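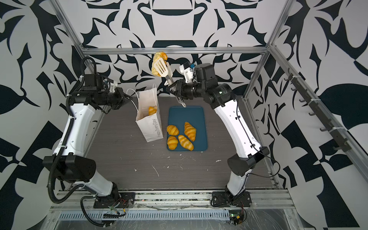
Chapter 3
Gathering Examples

Packing a few croissants into a paper bag is the sort of job most of us learned by standing next to somebody who already knew how. You watched a parent or an older cousin at the counter, you tried it, you crushed one, and after a while you stopped crushing them. If you were asked today to write down exactly what your hands do, you would probably get as far as "slide the spatula under" and then find yourself waving an invisible spatula in the air, trying to remember what comes next.

That little moment of waving is where this chapter begins. In Chapter 2 we wrote our instructions out by hand, step by step, and we saw how quickly the list grew once the pastry was turned a bit to one side or the bag leaned a little. In this chapter we put the list away and take up the other approach, which is to show the machine the job, many times over, and let a learning system work out the pattern for itself. The showing is called demonstration, and each complete run of the job, from the first reach to the last release, is called an episode.

We'll follow one task all the way through, because I've found over years of teaching this material that students remember a bakery order far better than they remember a diagram. The task is this: two arms, a tray of croissants, a slotted spatula and an open shopping bag. One arm lifts and carries. The other looks after the bag. It sounds almost too simple to fill a chapter, and I thought so too, until I spent a July with the group at Javulby who first set it up.

The group was led by Flurina Bühler, who had trained as a pastry cook before she ever touched a motor, and who had firm opinions about croissants. Her colleague Vlastimil Vlček kept the records. Between them they collected 77 episodes in the first week, and they were very pleased with themselves until Thursday afternoon, when Jaxon Dhillon sat down to go through the recordings and noticed that in nearly every one the bag had been standing in the same spot. The system trained on those episodes did beautifully with the bag in that spot. Move the bag a hand's width and the spatula would travel, very smoothly and with great confidence, to the place where the bag used to be.

I tell this story early because it holds most of what you'll need. A learning system has only its examples to go on. Whatever stays the same across all of them, it may treat as part of the job, and whatever changes, it has a chance of learning to cope with. So the person collecting the examples is making decisions all day long, even while just resetting a tray: which pastry goes first, how far the bag is opened, whether a clumsy run is kept or thrown out.

That last question deserves a word now, though we return to it in Section 3.4. Vlastimil's habit was to discard any episode with a wobble in it. Flurina wanted some of the wobbles kept, so long as the run recovered and the croissant reached the bag, and she got her way after a good deal of friendly arguing over lunch. Their second collection included 20 of these recoveries. You'll compare the two collections yourself in the exercises, and I would ask you to make a guess beforehand and write it in the margin, in ink if you're brave.

A few words we'll use throughout

Operator: the person guiding the arms during a demonstration.

Episode: one full run of the task, with everything recorded from start to finish.

Reset: putting the objects back, in a new arrangement, before the next episode.

Coverage: how much of the variety the system will meet later is present in the examples.

How the chapter is laid out

Section 3.1 deals with planning a collection before anyone switches anything on. Section 3.2 is about operators, and why two careful people can do the same job in such different ways. Section 3.3 covers resets, which are dull and which matter enormously. Section 3.4 takes up mistakes and recoveries, and Section 3.5 shows how to keep a log that a stranger could read a year later.

Before you turn to Section 3.1, try the following at home with a spatula, a paper bag and something soft to carry. A bread roll will do nicely. Pack it five times, and after each try write down one thing you did differently, however small. Bring your notes to class, crumbs and all, as we'll be using them to draw up our first collection plan.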